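Reference > Vehicles > Light trucks > Grorirex Kirken

The Grorirex Kirken is a light utility truck which was built by the Brukora company. It was designed by Tien-fu Fung as a cheap work vehicle for farms and small quarries. The truck has 2 doors and a flat steel cargo bed, and it was sold only with rear-wheel drive in the first series.

The first series used a diesel engine of 52 horsepower, taken from a Brukora tractor. Owners found it strong but slow, especially on hill roads. The second series received a new engine of 70 horsepower, a wider track and better brakes. Its cabin was also longer -- the seat of the first one could not be moved back.

A version with closed body, the Kirken Landry, was offered to post offices and bakeries. It had sliding side doors and a lower floor. The sales were small, and the version was dropped before the second series.
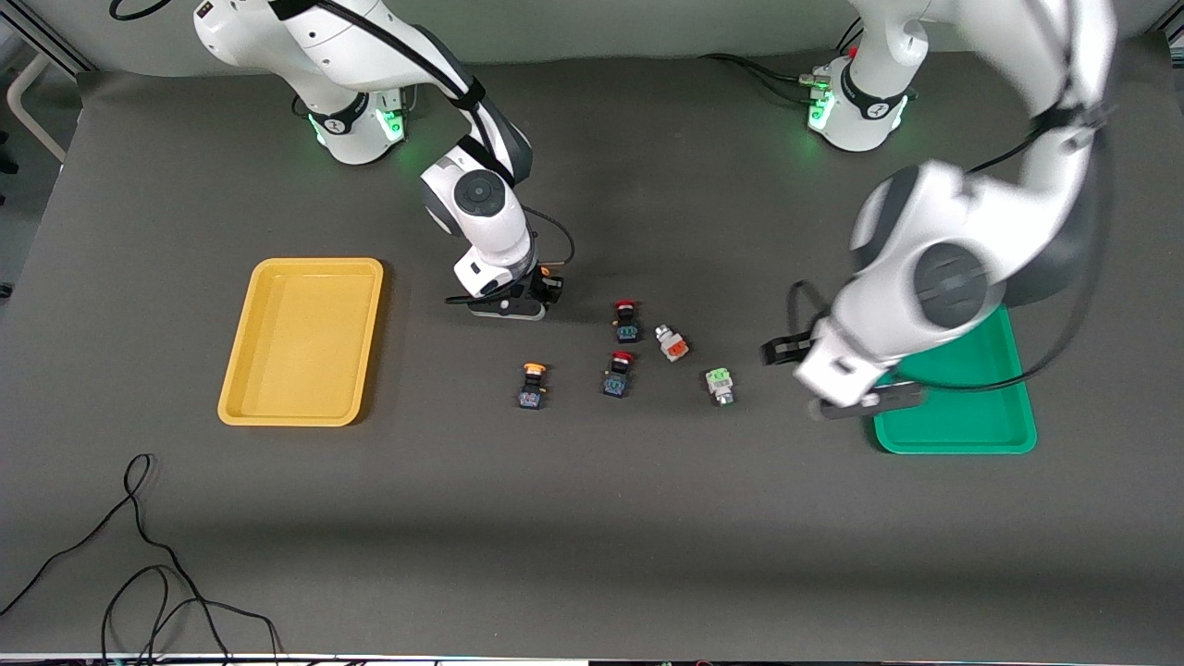

In total 1,747 trucks were made, counting all versions. The chassis number is stamped on the right frame rail, behind the front wheel. Rust in the cab floor is the usual problem of surviving trucks. Lertchai Thaweesak wrote the only parts guide, which covers both series.

Comments (2)

kirkenowner: My Landry has the number on the left rail. Was it changed?

dustyroad: Very slow truck, but mine still starts every morning.

Contact | Copyright | Back to top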